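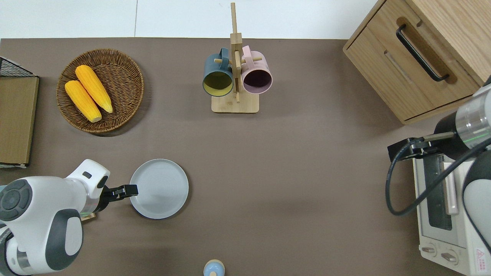
Words by Orvokki Toivonen | Politics & Media | 4 min read

Petra Keskin answers the door holding a printout of the online advertising bill, all 63 pages of it. She has read it twice. "I'd guess that puts me ahead of the minister," she says, and goes to find a chair.

Keskin spent 11 years selling political adverts at Dorano before switching sides to campaign for a public register of who pays for them. The bill, back before the committee on Thursday, offers one. It exempts any buyer spending less than 600 euros a time.

"So you buy in lots of 599," she says. "I could have worked that out at school, and I was not a gifted child."

Her own count found 3521 adverts in June with no named sponsor - most of them, she says, on local bus routes. Who gets so cross about buses? "People who own car parks."

She is gloomy about the vote but plans to watch it. Her former boss has already rung to ask whether she might come back and advise clients on the new rules.

"I told him my fee," she says. "It was 599 euros. He didn't laugh - he asked if that included tax."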